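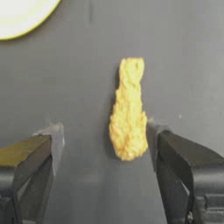
Fingers either side of a breaded piece, plate up in the corner.

Home News Bench Reports Tool Library Join
Search this site Go

Bench report: the arm goes after dinner

Hello from the back bench at Tatoment! I promised an update on the tabletop arm in the November issue, so here goes, and yes, this is still the same arm I was grumbling about when the shoulder joint kept sagging (new bearing, all fixed, thank you to whoever left the spare on my shelf).

The job right now is breaded food. I picked it on purpose. Blocks and bottle caps were going fine, and I was getting a little smug, so I wanted something lumpy that crumbles if you squeeze it and has no two sides alike. The piece in the picture is shaped like a little club, skinny at one end and fat at the other, and that shape has eaten most of my evenings. Grab the narrow neck and the heavy end swings when you lift. Grab the wide end and you're pushing on a curve, so the whole thing wants to turn on you.

The view is from the small camera down by the gripper, and I've come to love it. You can see the right finger sitting closer to the food than the left one. If I close up from there, the right finger touches first and shoves the piece sideways before the left one gets a say. Cathal Ó Briain suggested a small centering move before the close — just a nudge of the wrist until the gaps match — and I've written that in as its own step. It's slower, but I'm a lot less nervous watching it.

I've also backed the grip force way down. The motor driver is a Kowalchuk board and it takes a setting from zero to 1,000, and I'd been running it at a number I'm too embarrassed to print. The close routine now creeps in, and it stops when the current rises. I named the settings file Hekby because I was tired, and now we're stuck with it.

The log is up to 2,217 grip attempts, counting all the blocks and caps from before. I still have 14 lines on my to-do list for the wrist code, and two of them are just "cable???" so if you remember what I was worried about, please tell me!

Next up is the trip over to the plate. I want it to set the food down without dropping it, and the rim means coming in higher than I do now. If you have soft silicone sheet to spare for finger pads, I'll trade you for the leftover Vultlow belts. I'm usually at the bench after 7 p.m., and you're welcome to pull up a stool.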